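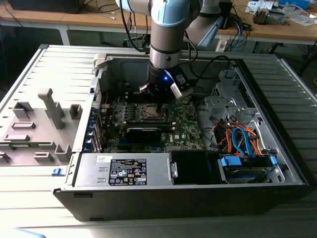

Kam-wah Yip reckons the old processor should go back in before I spend a penny, just to be sure the board still starts, and I can see the sense in it, but I'm itching to get on!

Help > Computers > Desktops > Upgrades and repairs

Ask | Browse | Unanswered | Tags | Sign in

Fitting a faster processor in an old office tower: what do I need to know?

I've been given an old office desktop and I'm having a lovely time with it. The side is off, the processor is out, and the socket is sitting there waiting. It has a graphics card in it already and a hard drive in the cage at the side. I'd like it to be a decent machine for photo editing and a bit of Fluvivwood (the garden planning program, which is brilliant but slow on my laptop).

Does the new chip have to be the same make as the old one? How much paste do I put on? And is it worth changing the hard drive while I'm in there? My budget is about £50 for the lot.

Asked in March by Trendus_tinkerer
Tags: processor, desktop, thermal paste

3 answers

Tzu-hsuan Wan
Great project, you'll love it! Find the model number of the motherboard first, it's usually printed on the board itself, often between the slots. Then look up the maker's list of supported processors. Same make isn't enough, it has to be the same socket AND on the list, and some boards need a BIOS update before they'll recognise a newer chip. Do that update with the old processor fitted.

When you put the new one in: power lead out of the wall, touch bare metal on the case, lever up, line up the little triangle on the chip with the one on the socket, and let it drop in under its own weight. If it doesn't sit flat, lift it out and look again. Never push. Lever down, a blob of paste the size of a small pea in the middle, cooler straight down on top. Do the cooler screws up a bit at a time, going corner to corner. Plug the fan back in before you switch on (I forgot once, and the machine beeped at me until I noticed).

Definitely change the drive. A small second-hand SSD will make more difference to how quick it feels than the processor will. You can keep the old disk for photos if there's a spare SATA plug.

Nolurano
What Tzu-hsuan said about the SSD!! I did mine last winter and it starts up before I've sat down. Got 4 years out of the one before it too.

Faulkner
Check the power supply. Office ones are often a funny shape and you can't just swap them.

Was this page useful? Yes / No

Contact us | House rules | © Community Help | Back to top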